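August, cube notebook, continued

Goal for this batch: get from 50 usable demos to 133 before Harsh wants the disk back. Task is the same as last time – pick up the green-topped cube, put it next to the red one, let go, go home. A toddler could do it. I have been doing it since breakfast and my success rate is below toddler.

Leader arm still drifts at the wrist. Re-zeroed it twice. If you grab the leader before the follower has finished homing, the follower catches up all at once, with feeling. Wait for the beep.

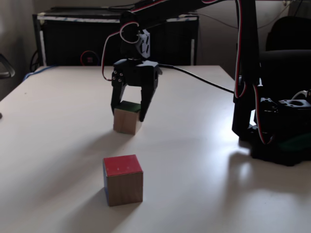

Biggest lesson so far is speed. When I rush the approach, one finger touches the cube first, the cube turns a few degrees, and I correct without thinking. Then the policy learns that nudging cubes is part of the job. Mathias's old set is full of it, and so is his policy. I'm keeping recoveries, but only the ones I meant to do. Marked those "r" in the log.

Also stopped looking at the real table while driving. Camera feed only. If I can't tell where the cube is from the feed, the network has no business knowing either.

Start positions: I was putting both cubes down in the same two spots every time, like a man setting out cutlery. Switched to Ingeborg's shuffled list. 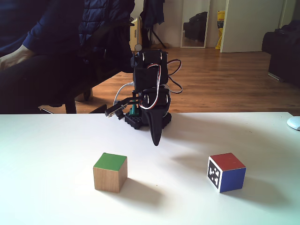
After the switch my episodes got longer and uglier, which I choose to regard as diversity. Threw out anything where the gripper opened in midair. Threw out one where I sneezed. Count at 4:30 pm: 73 kept. Gripper servo warm to the touch by then, gave it a long coffee.

To do:
- wrist offset, properly this time
- trim the dead seconds at the start of each episode
- ask Hannelore if the tag is worth logging or just decoration
- try red cube as the target, same list
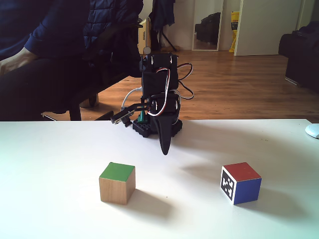

Wendelin Nägeli

P.S. for whoever takes the next shift: training run set to 3,000 steps as a smoke test only. Please don't show it to visitors. Leader clamp is on the loose side, tighten before you start.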